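Who gets the house? My project on wills in Clurkville

When we were told to pick a topic for our law module project, I went for wills, mainly as my gran had just made hers and kept moaning about the paperwork (sorry, Gran). I thought it would be dull. It wasn't!

My question was simple: how many people in Clurkville have a will, and do the ones who don't know what happens without one? I put a survey through 2,000 doors and left a pile at the Poojary advice centre, and 452 came back filled in. I was really chuffed with that, even if my feet weren't.

The survey had 30 questions, which was far too many. Loads of people gave up on page two, so the last section on powers of attorney is patchy and I've left it out of the results.
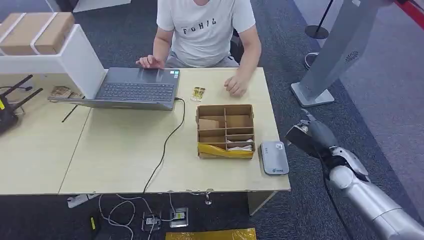
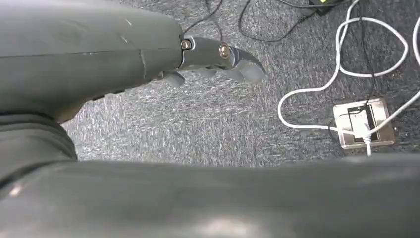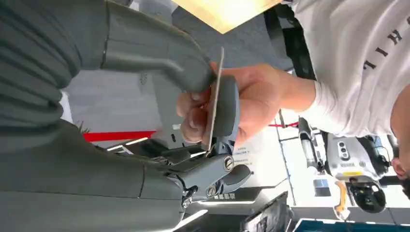
The most common mix-up was over unmarried couples. People kept writing that a partner "gets everything after a few years", and under the rules in England and Wales that's wrong. If you aren't married or in a civil partnership and there's no will, your partner doesn't inherit automatically. They might be able to make a claim, but that means courts and costs. A couple who own their home as joint tenants are in a better spot, as the share passes to the survivor, and hardly anyone who wrote comments seemed to know which sort of owner they were (I had to look up tenants in common myself).

The next one was witnesses. You need two, both there when you sign, and they shouldn't be people who are left something in the will. One person had asked their daughter to witness it and she was getting the house! I put a note about this in the leaflet I made at the end.

If I did it again I'd cut the survey right down and try it out on a few people first. I'd also like to do Zundholm next July, as it's got more renters and I think the answers would come out quite different.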